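Forum > Cricket > Nationalteams & Tests

Thema: Waaka raus, wer hält jetzt die Handschuhe?

Seamer_Sigi
Cameron Waaka fehlt in Maredley, Daumen verstaucht. 2555 Testruns auf dem Konto, und dann stolpert der Mann beim Aufwärmfußball. Wer verbietet das endlich?

dritterslip
Niemand, Fußball ist ja das Einzige, was die vor dem Mittagessen freiwillig machen. Gilchrist soll ran, hat in der Saison 690 Runs gemacht.

Seamer_Sigi
Als Batter, ja. Hinter den Stumps hat er im März 2 Bälle fallen lassen, die meine Oma mit der Handtasche gefangen hätte.

dritterslip
Deine Oma ist halt auch nicht nominiert.
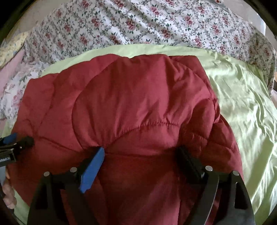 Rubrik: Aufstellung & Kader

Teepause_Nord
Sehe ich anders als ihr beide. Lasst Tratari keepen und schiebt ihn auf die 9, dann bleibt oben alles, wie es ist.

dritterslip
Tratari auf neun? Der schmollt schon auf sieben.

Teepause_Nord
Schmollen kann er im Pavillon. In Maredley dreht der Ball ab dem dritten Tag, da will ich einen, der am Stumping interessiert ist.

Seamer_Sigi
Falls wir den dritten Tag erleben. Bei Vutalska im Stream hieß es übrigens, Waaka reist trotzdem mit.

dritterslip
Als was, Fußballtrainer?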